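Cuisine : bien choisir son plan de travail

Le plan de travail est souvent la dernière chose que l'on décide dans une cuisine, alors qu'il conditionne le reste du chantier. Les habitants de la résidence Zindik qui rénovent cette année nous ont posé beaucoup de questions à ce sujet.

Le stratifié reste le moins cher. Chez Nakon, comptez 63 euros le mètre linéaire, pose non comprise. Il craint les casseroles brûlantes et l'eau qui s'infiltre par les chants mal collés. Le bois massif se ponce et se rattrape, à condition de le huiler 2 fois par an.

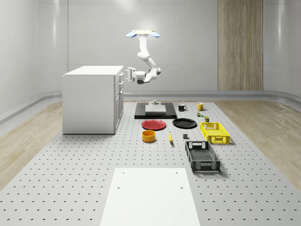

Lettre de l'habitat – n° 63 – page 2

La pierre et le quartz demandent un autre budget. L'atelier Avcı annonce environ 2000 euros pour un îlot de taille courante, découpe de l'évier comprise. Il faut aussi vérifier que les meubles bas supportent la charge : certains caissons d'entrée de gamme doivent être renforcés avant la pose.

Pour les teintes, le blanc mat est toujours très demandé. Il agrandit les petites pièces mais marque vite au café et au curcuma – un nettoyage dans l'heure suffit en général.

Hesine reprend les anciens plans de travail le lundi matin, sur rendez-vous. L'enlèvement est gratuit jusqu'à 400 kilos. Les éviers doivent être démontés au préalable.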